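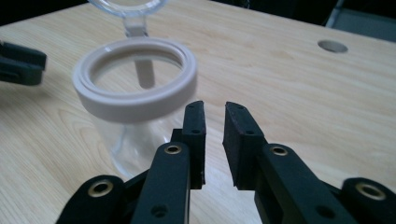 Food Storage and Waste in Student Housing
Project report, draft 2
25/09/2021

Why we picked this. Everyone in the Dilov building complains about throwing food out. Wanted to see how much and what kind. Also whether storage has anything to do with it or people just buy too much.

Method
Paper survey under every door, two weeks in March. 202 handed out, 88 came back filled in. Plus a waste diary for the ones who agreed to it, kitchen scale borrowed from the Monier lab. Diary people wrote down anything edible they tossed, in grams, and the reason. Some stopped after a few days, we kept their pages anyway.

Results
Bread was worst, then cooked rice, then salad greens. The heaviest single diary came to 1553 grams. Most common reason written down was "forgot it was there". Second was "smelled off". Dry goods (pasta, oats, lentils) hardly show up at all.

People with see-through containers wrote "forgot" less often than people using foil or the bag it came in. Could be the containers, could be that tidier people buy containers. Can't seperate those with our data.
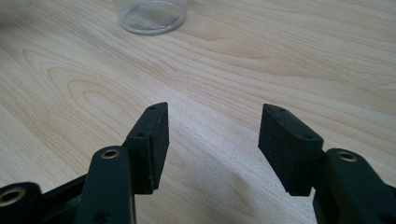
One respondent wrote on the back of the survey that the real trouble is the Otolau market selling greens only in family size bags, and no container fixes that. Fair point, and we didnt ask about pack size. Should have.

Limits
Self reported. Only one building. Riquelme Hall said no to the survey so nothing to compare with.

Next time: ask about shopping trips, start the diary earlier in the term, aim for 100 surveys back.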